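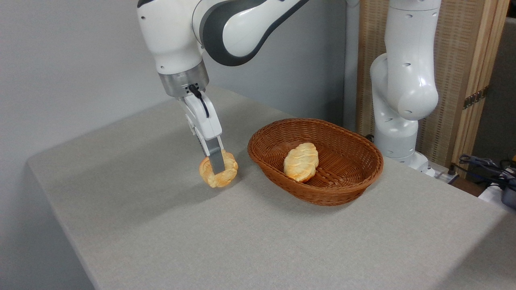 Page 6 of 54

Bread rolls in a woven basket: liner or no liner?
Posted in Table & Serving, 26 May 2018, 1,583 views

Reshma Buthelezi
I have an oval wicker basket, reddish brown, tight weave, rolled rim. It holds one long braided- or scored-top roll laid at an angle, with room at the right end for a round one. The tablecloth is light gray and has a fine texture that holds crumbs. Two points. Does the basket need a liner if the rolls are fully cooled? And how do I clean the weave? The seller's card says only "wipe." Finish unknown.

Gil_T
Cooled rolls don't require a liner. Warm ones do, as steam collects under the crust and softens the base. Use a plain cotton napkin, washed without softener, folded so it stays below the rim.

Cleaning: turn the basket over and tap it, then go along the weave with a dry pastry brush. For grease, use a cloth wrung out in 600 ml of warm water with a few drops of dish soap. Go over it again with plain water. Dry it upside down on a rack, away from the oven. Don't soak it. Test the underside first if the color might be a stain.

visano
I put mine in the dishwasher in August and the rim came apart. Paper towel works fine as a liner.

Reshma Buthelezi
Thanks. Brush ordered. Does the same apply to the cloth, or can crumbs go through the wash?

Gil_T
Shake it outside first.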